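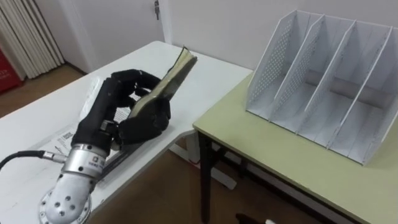 Equipment budgets at Plavuston are drawn up in October, when everyone is optimistic, and spent in December, when everyone has read the freight quotes. The reading-room automation project has been through both months now. The line that caused the most discussion was the hand. A two-finger gripper would have been cheaper, and Czesław Sikora made that case with a spreadsheet and a good deal of feeling. Then we asked what the thing would be picking up, and the answer was old books with covers like the olive-green one in its grip, worn and frayed along the edges, with pages that fan out when the covers part. The five minutes after that were quiet, and the fingers stayed in the budget.

Handling, shelving station, Plavuston
Posted December 15, 2023

The file organizer on the green table is standing in for a shelf. It has four compartments with slanted dividers, and it did not need a purchase order, a site survey or a sales call. I would like to buy everything this way.

The tables don't match either. One is white, one is a pale yellow-green, and the total furniture line for the station came to $258, all of it secondhand. Aaliyah Bouchard wanted a proper bench. She will get one in the next round, once we know how tall it should be, and we will only know that after annoying ourselves with the wrong heights for a few months.

What the budget forgot

Cables. The quote from Prallen listed the arm, the hand and a training day. It did not list the spare cable set, which is priced as though the copper were hand-picked. We now budget for two of every cable that moves, and we ask for the part numbers before we sign.

Mounting. Our first plan put down $2000 for mounting hardware and the labor to fit it. The final bill was $1649, making it the only number in the file that went the right way. Czesław has printed it out.

Glove covers for the hand. Tabrizi sells them in packs of six and will not sell them in any other quantity. Ask early if you only want one to try.

Service. Hedura offered a yearly contract with a four-hour response time, then explained over the phone that the four hours refer to the response and not to the engineer. We took the cheaper plan - the one where they answer email.

For anyone planning a similar station

Bring your ugliest item to the vendor demo. Vendors show up with a nice clean box, and the nice clean box always goes where it is told. We brought books with soft spines and a few with covers that slide, and the meeting ran long in a useful way.

Leave floor space for a second table even if the drawing shows one. Write down who pays for shipping on a returned part. And get the quote in writing before October, while the optimism is still going.

Questions about the hardware list go to Aaliyah. Questions about two-finger grippers go to Czesław, and you should allow an hour.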